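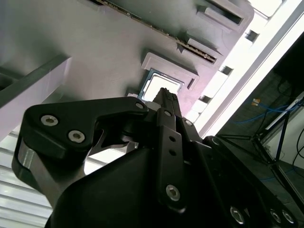

How to find out why the gripper stops before the chip is seated

In December our cell began to fail in a strange way. The arm took the processor from the tray, went to the socket, and stopped with a force fault just before the chip was down. Sometimes it ran well for a whole morning and then faulted on every board after lunch. I spent too much time on the controller settings, and the cause was mechanical. I write down the procedure in the order I would follow now, so that you can lose less time than me.

The cell uses a Pliment gripper with narrow fingers and a small camera at the wrist. The program is written in Pisosora. If you have other equipment, the menu names will be different, but the checks are the same.

Before you start

You need:
- a set of hex keys in good condition (a worn key will damage the small screws)
- a scrap processor and a scrap board, not production parts
- a feeler gauge
- a lint-free cloth and isopropyl alcohol
- a paint pen for marking screws
- the last good backup of the program

Wear a wrist strap when you handle the board or the chip, also when they are scrap. It is a good habit to keep.

Step 1. Stop the cell correctly

Do not clear the fault yet. First write down the fault code, the joint positions and the force value on the screen. When you press Reset, the force value is gone, and it is the most useful number you have.

Now look at the live picture from the wrist camera. If the chip is touching the socket or is held in the fingers, do not open the gripper. A chip that falls from even a small height can bend the socket contacts, and then you have two problems. Use manual mode at the lowest speed and move straight up, along the tool axis, until the chip is free. If the arm does not want to move up, stop and go to "If the arm is blocked" at the end of this page.

After this, put the chip back on the tray, move the arm to the service position, switch off the drives and put your lock on the main switch. Close the air valve and let the pressure out. The fingers can move when the pressure goes away, so keep your hand outside them until the gauge shows zero.

Step 2. Check the finger screws

This was our fault, so I put it before the software.

Put the correct key in each screw of the finger and of the link that carries it. Try gently to turn it in the tightening direction. A good screw does not move. On our gripper 2 screws moved, both on the link. You could not see this by eye, and the finger felt solid when I pushed it by hand from the front. Only when I pushed from the side did it give a little.

If you find a loose screw:
1. Take it out completely. Do not only tighten it.
2. Clean the thread of the screw and the hole with alcohol, and let them dry.
3. Put one small drop of medium-strength thread locker on the screw.
4. Tighten to the value in the gripper manual, with a torque driver.
5. Draw a line with the paint pen across the screw head and the part beside it.

Work on one screw at a time. If you take out all the screws together, the finger loses its position and you must teach everything again.

Step 3. Check the fingertip

Wipe the tip with the cloth and look at it from the side under a lamp. You are looking for dirt, for burrs, and for a tip that is worn more on one edge than on the other. Dirt on the tip lifts one corner of the chip, and then the chip arrives at the socket at an angle.

Do not file a worn tip. I did this once and made it shorter, so the chip was released too high. Replace it, and replace the opposite finger at the same time.

Step 4. Check the board fixture

Put the scrap board in the fixture and try to slide it in both directions. It should not move. Then push the feeler gauge under each corner. If it enters under one corner only, the board is not flat, and the arm will meet the socket too early on that side.

Step 5. Check the tool point again

Each time a finger screw was loose, you must suppose that the tool point is wrong. Remove your lock, open the air valve slowly and start the drives. Nobody should be inside the fence from now on, except the person with the enabling switch.

In Pisosora, open the tool page and run the four-point check against the reference pin. Save the old values under a different name before you accept the new ones. Our new values were different mostly in the side direction, which agreed with what I felt in Step 2.

Step 6. Test without a chip, then with the scrap chip

Run the place program with no chip at low speed and look at the force curve. It should stay almost flat. Then load the scrap chip and run it again. The curve should rise a little at contact and fall when the fingers open.

If both are good, let the cell run 100 cycles on the scrap parts at normal speed. It is boring, but our fault came back only when the gripper was warm, and a short test would not show it. After the test, look at the paint lines. If a line is broken, the screw has turned, and you go back to Step 2.

What you should not do

Do not raise the force limit to make the fault disappear. I am sorry to say that our night shift in Ziltholm did this, and the cell ran for two more days. It placed the chips, but it pushed them sideways in the socket, and we had to throw away the boards from those shifts. The limit was doing its work.

If the arm is blocked

Leave the drives on and do not lock out yet, so that the arm holds its position. Call the Thaweesak service line and read them the force value from Step 1. They will tell you if the brake release is safe for your arm in that pose. Do not use the brake release alone: one person must support the arm, and another must press the button.

Last changed 3 Mar 2024: added the side push in Step 2.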